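Setting up the shared family calendar (Prilley, section 4)

1. Open Prilley, tap Family, then Birthdays.
2. Add each person. Name and day are enough — year is optional.
3. Pick a reminder. Default is Friday morning.
4. Tap Save. Wait for the tick befor closing.

Note: max 342 entries per family. Photos seperate, up to 130.

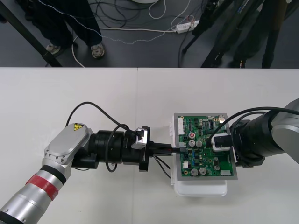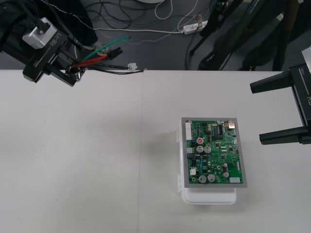
Reader comment, Onyeka: Step 3 didn't stick for me until I added my mother-in-law again from the Family page. Then the reminders came through fine.

Caution: removing a person removes their party notes too. No undo.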